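3.2 작업면의 구성과 물품 배치

작업면은 밝은색 목재 상판의 직사각형 테이블로 통일하였다. 테이블은 Pramo의 사무용 모델이며 상판 모서리는 둥글게 처리되어 있다. 모서리가 둥근 상판에서는 시트의 꼭짓점을 상판 꼭짓점에 맞출 수 없으므로, 시트의 위치는 상판의 긴 변을 기준으로 정하였다. 예비 조사에서는 상판 전체를 덮는 방식도 써 보았으나 시트 끝이 옷자락이나 팔꿈치에 걸려 밀리는 일이 잦았다. 본 조사에서는 시트를 상판보다 작게 재단하고 가장자리에 목재가 드러나도록 깔았다.

시트는 Prollisar의 흰색 무광 제품을 사용하였다. 색을 흰색으로 정한 것은 물품의 윤곽을 구분하기 쉽고, 물품을 옮긴 뒤 남는 가루나 얼룩을 바로 확인할 수 있어서이다. 회색과 연두색 시트도 예비 조사에서 검토하였다. 회색은 어두운 색의 작은 부품이 잘 보이지 않았고, 연두색은 참여자들이 오래 보고 있으면 눈이 피로하다고 하였다. 흰색 시트의 단점은 조명 반사인데, 천장등 아래에서 테이블을 조금 옮기는 것으로 대부분 해결되었다. 창가 쪽 테이블은 오후에 블라인드를 내렸다.

시트의 폭은 테이블마다 조금씩 다르다. 롤에서 잘라 쓰는 제품이고 재단을 여러 차례에 나누어 하였으므로 단면이 완전히 일정하지 않다. 목재가 드러나는 폭도 좌우가 같지 않다. 이 차이가 배치 결과에 영향을 줄 가능성을 검토하였으나, 참여자들은 시트의 끝선보다 자기 몸의 정면을 기준으로 물품을 놓는 경향을 보였다. 따라서 분석에서 시트 폭은 따로 보정하지 않았다.

보관 상자는 Plorkitz의 제품 중 세워 둘 수 있는 크기를 골랐다. 상자의 색은 구역을 나타내며, 파란색은 왼쪽 구역, 노란색은 오른쪽 구역에 대응한다. 한 번의 정리 과제에서는 한 가지 색만 사용하였다. 두 가지 색을 함께 놓은 예비 과제에서는 참여자가 물품을 넣기 전에 색을 다시 확인하느라 손이 멈추는 경우가 많았고, 정리 순서를 관찰하려는 목적과 맞지 않았다. 상자의 라벨은 공급 상태 그대로 두었다. 라벨을 떼면 접착제가 남아 시트에 달라붙기 때문이다.

상자의 정확한 위치는 지정하지 않았다. 왼쪽 구역 과제의 경우 안내문에는 "시트 위 왼쪽, 손이 편하게 닿는 곳"이라고만 적었다. 팔 길이와 앉은 자세가 참여자마다 다르므로 좌표를 정해 주는 것은 적절하지 않다고 판단하였다. 상자를 지나치게 앞쪽에 두면 손목 아래에 가려 상자 윗부분이 보이지 않고, 뒤쪽에 두면 어깨를 들어야 한다. 대부분의 참여자는 첫 과제에서 상자를 한두 번 옮긴 뒤 이후에는 같은 자리를 유지하였다.

시트 중앙은 물품을 펼쳐 놓는 구역이다. 이 구역에는 상자를 두지 않도록 하였고, 과제 사이에 상자를 잠시 치울 때도 옆 선반을 이용하였다. 물품은 Shimada의 문구류와 소형 생활용품에서 골랐으며, 모두 한 손으로 집을 수 있는 크기이다. 굴러가는 물품은 제외하였다. 둥근 지우개와 원통형 풀은 시트 위에서 쉽게 굴러 목재가 드러난 가장자리까지 가는 일이 있었고, 이를 붙잡는 동작이 정리 동작과 섞여 구분하기 어려웠다.

그림 2는 왼쪽 구역에 파란색 상자를 둔 작업면이다. 흰 시트가 상판의 대부분을 덮고 안쪽 변과 오른쪽, 왼쪽 일부에 목재가 드러나 있다. 시트 중앙 부근에는 짧은 암갈색 세로 표시가 촘촘하게 모여 있으며, 상자 앞면 아래쪽에는 작은 라벨이 붙어 있다. 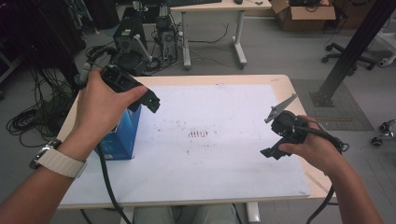

과제 사이의 정돈은 매번 같은 순서로 하였다. 먼저 물품을 모두 선반으로 옮기고, 시트를 마른 천으로 닦은 다음 주름을 바깥쪽으로 밀어 폈다. 주름이 중앙에 남으면 얇은 물품이 기울어져 집는 방향이 달라졌다. 시트는 하루가 끝날 때 말아서 보관하고, 접지 않았다. 한 번 접힌 자국은 다음 날에도 남았으며 무거운 책으로 눌러도 잘 펴지지 않았다.

시트의 교체 기준은 오염과 말림 두 가지로 하였다. 닦아도 지워지지 않는 얼룩이 물품을 펼치는 구역에 생기거나, 모서리가 상판에서 들뜨면 새것으로 바꾸었다. 상판 자체의 흠이나 옅은 자국은 시트 밖에 있는 경우 그대로 두었다. 예비 조사에서 상판 자국에 테이프를 붙인 적이 있으나 참여자들이 이를 물품의 경계선으로 받아들였다. 10월 이후의 과제에서는 시트 외의 어떤 표시물도 상판에 추가로 붙이지 않았다.

물품을 넣는 순서와 상자 안에서의 방향은 제한하지 않았다. 납작한 물품을 먼저 세워 넣는 참여자가 있는가 하면 큰 것부터 넣고 남는 틈에 작은 것을 끼우는 참여자도 있었다. 두 방식의 구분과 판정 절차는 3.3절에서 다룬다.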